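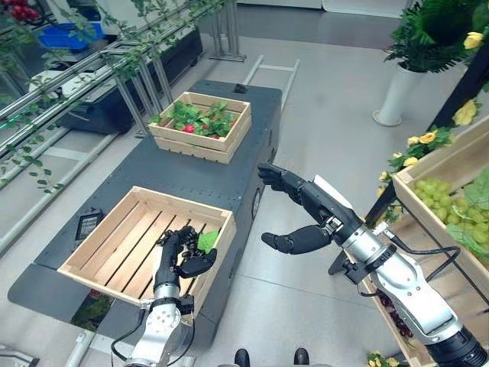
Chapter 6
Whose Story Is It? Narrators in Books for Young Readers

Before you start

Pick up a novel you loved when you were ten or eleven and read the first page again. Read it slowly, and ask one thing: who is talking? You may be surprised how long it takes to answer. Plenty of us can retell a whole plot, twists and all, and still have to stop and think about whether the hero told it or somebody else did.

That somebody is the narrator, and this chapter is all about the choices a writer makes when picking one. I love teaching this topic. Once you begin to hear narrators you hear them everywhere — in picture books, in sports reports, in the way your cousin tells you about a fight she swears she didn't start!

Key words in this chapter: narrator, first person, third person, point of view, unreliable narrator, distance.

6.1 Two openings

We'll be working with a short adventure novel called The Salt Door, by Giuliana Cárdenas. It follows a girl named Hòa Ngô, who is sent to spend June with her great-uncle in the harbor town of Rodside and finds a locked door at the back of his boathouse. In an early draft, Cárdenas opened the book like this:

"Hòa Ngô got off the bus at Rodside with one bag and a bad temper. Her great-uncle was late. He was always late, though she did not know that yet."

And the printed book begins like this:

"I want it written down that I never asked to go to Rodside. I also want it written down that I didn't break the door. It was open. Mostly."

Same girl, same town, same summer. But look at what has changed. In the first version the voice knows more than Hòa does ("she did not know that yet") and stands a little way off from her. In the second we're right up against her, and that one word, "Mostly," ought to make you sit up. Is she telling us the truth? All of it? We're on the first page and already we have a reason to keep an eye on the person we're supposed to trust.

6.2 What each choice gives up

A first-person narrator can only report what she sees, hears, guesses or is told. When the old sailmaker, Vilmos Simon, rows out to the sandbar at night in the middle of the book, Hòa is asleep. Cárdenas can't take us along in the boat. She has to let the news reach Hòa some other way, and she does it with a pair of soaked boots left on a step and a breakfast where the grown-ups stop talking whenever Hòa walks in. It's a lovely piece of writing, and it comes straight out of a limit.

A third-person narrator could have followed Vilmos easily. We'd have had the oars, the dark water and whatever he was hiding under the tarp. We'd also have known his secret 100 pages too soon.

Some books try to have it both ways. The Riledier, a fantasy by Botond Boros, switches between two narrators, a thief and the guard who is chasing him, and each one is quite sure that he is the hero. Students tend to argue hard about that book, and I hope you will too when we come to it in section 6.4.

Try it yourself

1. Find a passage in any novel told in the first person. Rewrite the first 40 words in the third person, changing as little as you can. Which words had to go? Which ones did you want to change, even though you didn't have to?

2. Read your new version aloud to a partner. Ask how well they feel they know the main character, compared with the original.

3. Keep both versions in your notebook. You'll need them again in section 6.3, where we look at narrators who leave things out.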